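Haruna's winter update, and the thirteen hours I won't get back

The new update for Haruna landed in the middle of the afternoon, while I was supposed to be doing something else, so naturally I did the update. It's called Godness, spelt exactly like that, and the forum has already produced several pages on whether this is a typo or a clever joke. I think it's a typo that everyone at the studio is now too proud to fix.

If you haven't played it, Haruna is a puzzle game on your phone in which you push small lanterns around a hillside until they're all lit. I've been playing it since last April, mostly on the bus from Molton and mostly badly. Godness adds 25 levels, a new area called Endholm and a bird. I'll come to the bird.

Endholm is an island, so half the hillside is now sea. Lanterns pushed into the sea are gone for good, and the old trick of shoving everything to one side to give yourself some room no longer works. I relied on that trick completely. I had thought of it as my style. The first few levels are gentle enough, and then level 6 arrives and asks you to get two lanterns past each other on a jetty one lantern wide. I stared at it through my dinner and most of the washing-up.

(The answer, if you're stuck, is to leave the first lantern unlit until the tide goes out. The tide goes out every eight moves. There is a small picture of a wave in the corner telling you this, which I took for decoration.)

The bird

The bird is a gull and it steals things. You light a lantern, you feel pleased with yourself, and three moves later the gull has it on a rock. You can get it back by ringing the harbour bell, but ringing the bell also costs a move, and by then the tide has done something unhelpful. I hated the gull for an entire evening. Then I reached level 13, where you need it to carry a lantern over a gap you can't cross, and I found myself saying "good girl" to it out loud on public transport.

Agnes Lindholm, who I play against on the weekly scores, finished all of Endholm in a single night and sent me a message consisting of the gull and nothing else. She has always been like this. She is currently above me on every level apart from the second one, where we're tied, and I suspect she just hasn't noticed.

What I'd change

The music, for a start. It's one tune on an accordion, and it speeds up when you're running low on moves, as though that had ever helped anybody. You can turn it off, but the switch is under "Comfort" in the settings menu and it took me a while to think of looking there.

The undo button has also moved. It used to sit at the bottom left, under my thumb, and they've swapped it with the restart button. I have now wiped out a nearly finished level on four separate occasions, twice on the same one. There's no "are you sure?" either - it simply goes.

The hints are better than they were, I'll give them that. The old ones told you to "think about the light". The new ones show you an actual move, and you get one free each day, with more if you're willing to watch an advert. The adverts are all for a game about merging different kinds of soup. I've downloaded the soup game. I don't want to talk about it.

It's a free update if you already own Haruna, and took roughly ten minutes to download on our slow connection. Back up your save first, though, as a few people on the forum have lost their lantern colours and are being very brave about it.

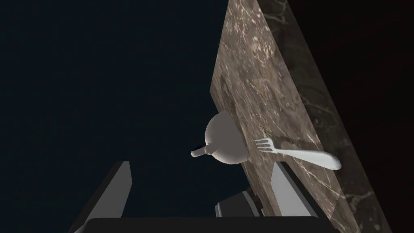
Still stuck on

Level 19, the one with both bells. I can get every lantern lit except the one at the end of the sea wall, and the gull always reaches it before I do. If you've managed it without using a hint, leave a comment and tell me which bell you rang first. Agnes knows and is refusing to say.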